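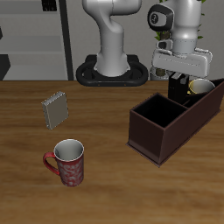 Red mug, brown tray, two weeks into the no-sugar tea thing.

30/01/2018

I stopped putting sugar in my tea at the start of the month. I had been taking two spoons in every cup since I was a teenager, and at seven cups on a bad day that was a lot of sugar. I didn't have a health scare or anything like that. I ran out one evening, the store on the corner was closed, and I drank it plain because I wanted the tea more than I wanted to go out again.

The first cup was bad. It was the cheap stuff in bags, the kind I've bought for years, and without the sugar it tasted like wet cardboard with a bitter edge. The second and third were no better. I nearly gave up on day four and bought a bag of sugar, which is still in the cupboard, unopened.

What changed it was buying different tea. There's a small shop in Prerstead that sells it loose from tins, and I asked for something that didn't need anything in it. They gave me a black tea they sell under the name Sulemana. It's malty and not very sharp. I paid three times what I normally pay and felt silly about it on the bus home, but it lasts. One spoon of leaves does two mugs if you leave the second one longer.

I've had to learn how to make it. I used to pour water on a bag, go and do something else, and come back whenever. With the loose leaves that doesn't work. Three minutes is right for me. Five is too long, and at seven it's back to the bitter taste I was trying to get away from. I set the timer on the oven now.

The other thing is milk. I use less than I did. I think I was pouring in a lot of milk to cover up tea that had been sitting too long, and then sugar to cover up the milk. My notes from the first week just say "too milky" over and over.
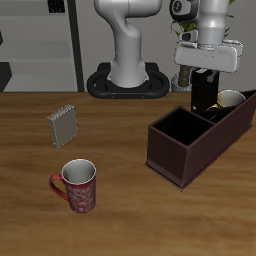

Still my favorite mug for tea. I like the white swirls.

I also tried a green tea called Sasteseo, from the same shop. I'm not sold on it. It was fine the first time, when I let the kettle stand for a while before pouring, and grassy the second time, when I didn't. I have most of a 55 gram packet left, so I'll keep trying. If anyone has a water temperature that works for them, leave it in the comments.

Coffee is a separate matter. I only have it at the weekend, from the Ornen cafe, and it has always been plain, so nothing to give up there. Cake has not been affected either.

It's been 30 days. I had a cup at a friend's place last week and they put sugar in it out of habit. I drank it to be polite - it was like syrup. A month ago I'd have called that a normal cup of tea.

I don't feel any different otherwise. I sleep the same, and my jeans fit the same. People online say they had more energy after a week, and I kept waiting for that, but I'm still tired by nine.

Next I want to try a proper teapot. The one I have drips down the spout and onto the table every time, and I'm tired of keeping a cloth next to it. The shop has a plain brown one that I picked up and put down again twice. If it's still there in May, when I get paid for some extra work, I'll probably buy it.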